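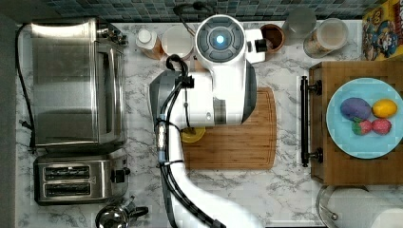 OK I have been quiet on here for weeks and the reason is that I've been teaching a robot arm to work at a kitchen counter and I can't stop thinking about it. Long thread, sorry, grab a coffee.

Quick background. I came to this from web development. I'd never touched an arm before last fall. Kyung-hwa Ham let me into her group as the person who "fixes the logging," and within two days I was begging for a turn on the controls.

The project is called Rusik. The goal for this round sounds tiny: pick up a piece of play food from the blue plate, put it on the cutting board. Lemon, eggplant, strawberries. A toddler does this without looking!

We don't write code that says "move left, now close." We show it. One of us drives the arm by remote control, the whole run gets recorded (joint angles, gripper, video), and the model learns from the pile of recordings.

Our pile right now: 335 good runs. I drove a big share of those and my thumbs have opinions about it.

First surprise for me was how much the arm picks up from YOUR habits. I have this thing where I hesitate just before I grab. Tiny pause, maybe to line things up in my head. Trained on my runs, the arm started pausing too. Same spot. I laughed so hard I had to leave the room.

Funmilayo Nwosu drives completely differently. One smooth swoop, no pause, close, lift, done. Watching her do the eggplant is like watching somebody parallel park in one go. When we mixed her runs with mine the arm got confused for a while and would sort of half-pause, half-swoop.

So now we have a house style – come in from above, slow down in the last couple of inches, close, lift straight up, then travel. It's taped to the monitor. Everybody follows it, even Funmilayo (under protest).

We tried guiding by hand too, where you hold the arm and physically walk it through the move. I LOVE this. You feel the weight of it, you feel where the joints don't want to go. For learning what the arm can reach it beats the controller by a mile.

Trouble is your own hand and sleeve end up in the video. The model then learns that a good grab involves a sleeve. We keep hand guiding for figuring out a move, then redo the same move by remote for the recording.

Strawberries, let me talk about strawberries. The lemon is friendly. It's fat and it sits there. A strawberry is narrow at one end, and if you squeeze down by the tip it squirts right out of the gripper. I've chased one across that counter more times than I'd like to admit.

Trick that worked for me: turn the wrist before you go down, so you're closing across the wide part. I used to turn it on the way down, and the recordings came out mushy, with the arm doing two things at once. Separate the moves and the learning gets so much cleaner.

Somebody is going to ask why we leave the toaster oven and the jars and the cereal box on the counter. We want it to work in a kitchen, and kitchens have stuff! Our early runs were on a bare table and the arm was brilliant there and hopeless everywhere else.

We also shuffle the food between runs. Different spot on the plate, different neighbors. Mi-kyung Ahn wrote a little script that tells you where to put everything so you don't fall into a pattern. I was very sure I was being random. Her plot of my placements said I was absolutely not being random.

Bad runs: we toss the ones where the driver got lost, but we keep the ones where you miss, back off, and get it on the second try. Those recoveries are gold. Before we added them, a missed grab meant the arm would carry nothing over to the board and set the nothing down very carefully.

Practical stuff if you want to try this at your own lab or school:

Record in short sessions. I'm good for 10 runs, then I get sloppy and it shows up in the data. Swap drivers, stretch, come back.

Say out loud what you're about to grab. Sounds silly, but it stopped us from mislabeling runs, and Joon-young Hyun says it makes reviewing them later much faster.

Watch your own replays the same day. You will cringe. You'll also fix something every single time.

Where we are as of Feb 3, 2026: lemon is solid, eggplant is pretty good as long as it isn't lying right against another piece, strawberries are a work in progress. We want to reach nearly 2,000 runs before we touch anything else, and I hope to have that by the end of March.

If you do this kind of teaching, please tell me how you keep several drivers consistent. Does a written style sheet hold up past three or four people? Replies are open and I read all of them. I'm back on the controls after lunch, strawberries again.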